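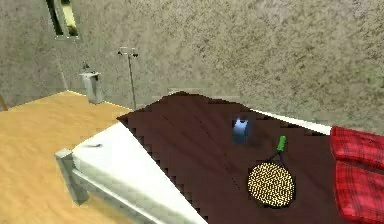 Our bike theft appeal: the Trosus estate gets its wheels back

ULUS, 2023-02-17 — I run the crime prevention desk here at Nema, and I don't normally get to send out cheerful news, so forgive me if I go on a bit.

Over the winter we had 153 bikes reported stolen across Ulus, and far too many of them went from the shared sheds on the Trosus estate. Kids' bikes, work bikes, a cargo bike with a child seat still bolted on the back. If you've ever come down in the morning and found a snipped lock on the floor, you'll know the feeling (mine went two years ago and I'm still cross).

So we put out an appeal in the autumn asking people to look at what was being sold second-hand near them, and to tell us if a price looked daft or the seller couldn't say where the bike came from. I was hoping for a handful of calls. We got 581 messages! Plenty were about the same three adverts, which was useful in itself, and we passed the lot to the local police team.

Officers have now searched a lock-up off Lundgren Road and recovered 50 bikes, along with a heap of loose wheels and saddles that I'm told will take a while to sort through. Two people have been arrested on suspicion of handling stolen goods and released on bail while enquiries carry on. I can't say more than that about the case, so please don't ring me to ask — I really don't know any more.

What I can talk about is getting the bikes home. So far 7 have gone back to their owners, all of them bikes with a frame number on record. The rest are being held in secure storage. If yours was taken, dig out whatever you've got: a receipt, the frame number, an old holiday snap with the bike leaning on a hedge. Stickers, scratches and odd repairs all help too. Email the details to the Nema desk with your crime reference number and we'll check them against the list. Please don't turn up at the lock-up or at our office, as there are no bikes at either.

If you never reported the theft, you still can. Do that first through the police non-emergency line, then write to us.

We'll also be marking bikes for free at the Trosus shops in April. It takes a few minutes, you get a sticker and a record of your frame number, and you don't need to book. Scooters and mobility trikes are welcome as well, and so is anyone who just wants to moan to me about locks.

A huge thank you to everyone who wrote in, including the person who sent eleven emails in one evening. I read every one of them!

Notes to editors

Nema is a residents' crime prevention charity working across Ulus. Requests for interviews should go to the press inbox. Pictures of the recovered bikes won't be released while owners are being traced.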